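Gripper comparison, two-arm cell: gallery

Stimisgate bench notes, January set

We spent most of January comparing fingers, wrist cameras and controller settings on the two-arm cell. The aim was to choose one configuration for the Stiscombe trials, where the arms have to handle light, thin-walled items without crushing them. The full log holds 1,837 attempts over 36 object types. Paper cups and their lids took up 305 of those and caused more argument than everything else combined, so they get most of the space on this page.

Fingers

Three finger sets were tried. The Warier pads are broad and compliant and were the easiest to program for. They hold a cup body well, but they are too thick to get under a lid rim. The open-framed fingers are stiffer, with a narrow tip that will pick up an edge. The flat tapering fingers sit between the two and tolerate the most error in approach angle.

We did not insist on matching pairs. Running a different finger on each arm costs an extra calibration file and nothing else.

Wrist cameras

One camera per wrist, on a rigid bracket. The first brackets flexed when the wrist reversed quickly, and the offset drifted during a session. The current ones are shorter and have held their calibration since they were fitted. White plastic remains a problem under the overhead lights – the rim washes out and the detector reports the centre of the glare instead of the centre of the lid. Lowering the exposure fixed most of it.

Controllers

The Nakajima controller was run in position mode and in impedance mode. Position mode is fine for one arm. With both arms on the same rigid part, any small disagreement between the two base frames turns into force at the fingertips. All two-arm lid work is now done in impedance mode, with the right arm set softer than the left.

Two-arm lid handling

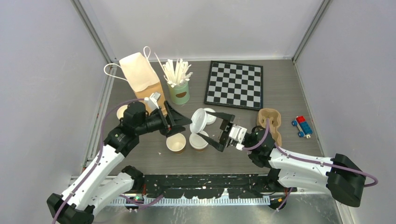 Lid between the two grippers, close to on edge. Open-framed fingers on the left arm, flat tapering fingers on the right.

Cable routing is still provisional. The loop at the wrist needs enough slack for full rotation but should stay clear of the fingers, and the present clip positions are a compromise. Revised clips are on order.

Log files for the 1,425 single-arm attempts are filed separately under the finger set used. Lid attempts are indexed by controller mode.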